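1/ Budget season again, so I'm going to do a thread on what it costs to put two small robot arms on a bench. We're a nine-person shop. Our line for this was 200 a week, set in September by people who thought a robot was one item. Numbers are dollars. Most of them hurt.

2/ The arms are the part everybody wants to discuss. Fine. We looked at Kellara and at Perron. Kellara had the nicer arm and a quote that ran to four pages. Perron had the uglier arm and a quote that fit on one. I have been buying equipment long enough to know which one I'd be able to explain upstairs.

3/ Went with Perron. Kellara's page three had a "commissioning visit" priced like a wedding. Page four was the travel for page three.

4/ Now the stuff that wasn't in the plan. Gripper fingers. They are consumables. I had them down as part of the robot, the way you'd figure a dog comes with legs. A spare pair is 122 from the maker, or 119 from Proltent if you don't mind waiting. I minded waiting exactly once and have been a Proltent customer ever since.

5/ Put fingers in the budget the way you'd put printer toner in the budget. Then add more. We had one pair per arm on the shelf and thought we were being careful.

6/ Practice parts. The pilot job is picking and sorting, and you do not want to learn on real product, so we run it on toy building bricks. Big ones, small ones, whatever came in the tub. Cheapest line on the whole sheet and the only one that got questioned. "Why is there a toy store receipt." Because a bent housing costs more than a tub of bricks, that's why.

7/ Bricks turn out to be good at making a vendor demo look silly, too. Ask them to pick one up when it's lying open side toward you with another one leaning in close. Every demo I sat through had the parts spaced out like place settings. Our bench has never looked like that for longer than a minute.

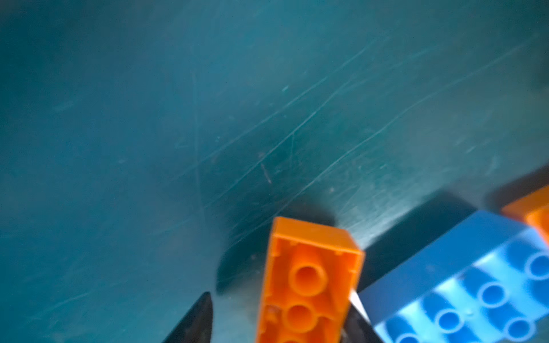 8/ Work surface. Look at those scratches. We have a teal top and I gave it no budget at all, on the theory that we already owned a table. Pillero sells replacement tops for 152 each and I've now asked for two. One to use, one to stand in the corner looking expensive until we need it.

9/ Somebody replied asking if scratches matter. For holding things up, no. For a small camera down at the wrist, ask your software person, and be ready for a long answer. Ours wants a fresh top before every big round of tests. We've settled on "when it gets bad," which is a phrase that does a lot of work in our department.

10/ Lighting. I had zero in the plan for lighting because the room has lights. So does a parking garage. You get glare on one part and a big black shadow under the next. If you're pricing a wrist camera, price a couple of decent lamps in the same breath and save yourself a second purchase order.

11/ Labor, the line that finance forgets and then discovers. The arm does not set itself up. Someone has to stand there putting parts back in a heap, over and over, then write down what went wrong. I had that at two hours a week. Double it and you're still being polite.

12/ Things I'd cut if I did it over: the fancy cart (we never moved it), the extended warranty on the cable kit (the cables are fine, it's always the connector, and the connector isn't covered), and the second monitor, which currently shows somebody's calendar.

13/ Things I'd keep: both arms. I was talked into the second one and grumbled for weeks. When one is down for fingers, the other keeps going, and the people running the tests don't go home early. Buying one arm is cheaper right up to the first day it's broken.

14/ For anyone filling out the form right now: give fingers, tops, lamps and labor a line each. Do not lump them under "misc." Misc is where they look first. I lost a perfectly good lamp that way.

15/ Also ask for the price of the small parts before you sign for the big one. After you sign, the person who answered your emails in ten minutes gets moved to another region. I've had three of them moved so far. I try not to take it personally.

16/ Revised request goes in Friday. I've asked for more than I need on fingers so there's something for them to take away. If they read this thread — hi, the number is firm.

17/ Getting questions about the Kellara quote. No, I won't post it. Yes, there was a charge for the box.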